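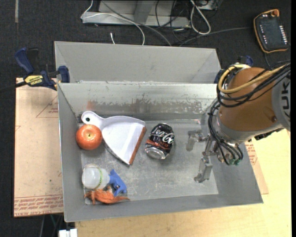
# Skevidell says its picker "handles everyday clutter." A thread on the safety stop that didn't

**1/** Skevidell put out a fault report in June on its bin picking arm. I read all of it so you don't have to. The short version they're giving people is "minor software issue." I don't buy it.

**2/** What went wrong: the arm was told to pause and it kept closing the gripper. For 2 seconds, says the report. Try holding your hand in there for 2 seconds.

**3/** They blame one bad update. Fine. But page 40 says the same late stop showed up in testing and got logged as "operator error." Who was the operator? Doesn't say.

**4/** Also, 628 picks is the whole test run. Soda can, apple, dustpan, toy lizard or dinosaur, all in one metal bin. I'd like to see that number with a few zeros on it before anyone says "everyday."

**5/** Naima Morsy asked them if the red stop button was tested separately from the software pause. Their answer talked about "layers of protection" for a full paragraph. That isn't a yes.

**6/** The fix is a patch plus a slower top speed, 70 percent of the old one. If the patch works, why slow it down?

**7/** Karim Metwally says I'm being unfair and every arm has a late stop now and then. Maybe. Then print the worst case on the spec sheet and let buyers decide.

**8/** I've asked Skevidell for the raw stop times. Will post them if they show up.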